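Trakammont, the tool-sorting arm — gallery page 4
Lenden Shared Workshop, Caltidham
June 2022

On the earlier pages I showed the base, the shoulder joint and the long story of the elbow. With this page we come to the hand. The arm has now its two orange fingers and a small camera at the wrist, and I have started to teach it with real tools on the table by the curtain. Both pictures are from the wrist camera, so the fingers are always in the view.

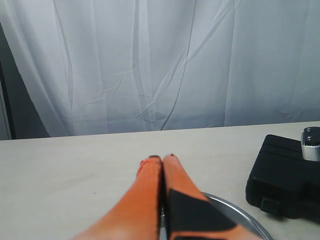 The fingers close together, with the metal rim and the black case to the right of them.

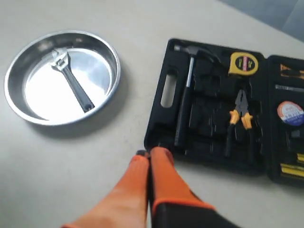 The goal of the project did not change since May. I want an arm that can take a tool out of a dish and lay it into its correct place in a tool case. It sounds like a small task and I also believed so when I began. A person does it while talking about something else. For the arm it is many tasks in one: to find the tool, to decide from which side to take it, to lift it without touching the rim, to turn it, and to let it down into a slot that has only a little more space than the tool itself.

I choose wrenches to begin with. A wrench is heavy on one end, and if the fingers take it at the middle of the length, the head goes down immediately and the handle goes up. It took me two evenings to accept that the middle of the length and the middle of the weight are different places. Now the program looks for the head first and then moves the grip point toward it. For the adjustable wrench this works well enough. For long screwdrivers I must do the opposite, and the rule for pliers I have not written yet.

The fingers

My first fingers were hard, and they could hold only things with flat sides. A round handle jumped out of them like a wet soap. The soft ones are much more forgiving. They give way a little where they touch, so the position can be wrong by 3 millimeters and the tool is still held. With the hard fingers I had to be better than one millimeter, and my arm cannot do this. The joints have too much play, especially the elbow.

The price for softness is that a heavy tool can turn slowly between the fingers while the arm is moving. When the arm arrives over the case, the tool has another angle than at the start. I tried to close the fingers more strongly, and then the motor became too warm to touch. So the arm now stops halfway, looks again with the camera, and corrects the angle before it goes down. It costs time, but there is no hurry in my workshop.

The camera at the wrist

Many people at Lenden asked me why I did not put the camera on a stand. I had one on a stand in the beginning. The trouble was that every time I bumped the table, all the measurements were wrong and I had to calibrate again. A camera on the wrist travels together with the fingers, and the distance between them always stays the same. I see the fingertips in each picture, and I can compare directly where they are and where the tool is.

There are disadvantages too. When the fingers are close to the table they hide a big part of the view, exactly the part I am most interested in. The last few centimeters the arm does almost blind. I also learned that polished steel is difficult. A shiny dish works like a mirror, and my program has found a second wrench in the bottom of it more than once. For some days it tried patiently to pick up the reflection. I reduced this by closing the curtain, because soft light makes weaker reflections, and by asking the program to believe only in things that look the same from two positions of the wrist.

Collecting the practice moves

I do not write all movements by hand. I guide the arm with a small controller and record what I do, and later the program learns from the recordings. Until now I have 1,019 recordings on the disk. Not all of them are good. In the first week I moved too fast and changed my mind in the middle, and the arm learned my hesitation very faithfully — it went toward the tool, stopped, went back a little, and went forward again. I took those recordings out and it became calmer.

If you want to try such a thing at home, move slowly and always finish the movement, also when you see it will fail. I record in blocks of 50 and then I take a tea. After more than this my hand becomes careless.

Results so far

The last test was with the wrench only, always starting from the dish, each time in a new direction. I count a try as good when the wrench stays in the hand until I tell the arm to release it. The longest series without dropping was 17. Then the cable of the finger motor caught on the corner of the table and pulled the whole wrist to the side. I have now fixed the cable with two clips along the forearm, and it looks also more tidy.

Putting tools into the slots is not yet on this level. The arm comes to the right slot, but often it lays the tool across the edge and not into it. I think a small shaking movement at the end can help, the same as a person does with a key in an old lock. My first version of the shaking was too strong and I will not show the video of it.

Parts and costs

The servo horns and most of the screws came from Altıntaş, the hardware store behind the bus station in Caltidham, where you can still buy screws one by one. The bearings I had from an old printer. The tool case is an ordinary household set. I wanted a case that is not made for robots, with deep slots and shiny plastic.

What comes next

First a better elbow, with two bearings where there is now one. I have the drawing ready and I must only wait for my turn on the mill.

After this, the pliers. The handles want to open when they are lifted, and then they do not fit into anything. Perhaps the fingers must hold both handles together from outside, but for this they should open wider than they can now. If somebody has built wider fingers of soft material and can tell me how to keep them from bending backward, please write in the guest book at the bottom of page 1.

Page 5 will be about the new elbow.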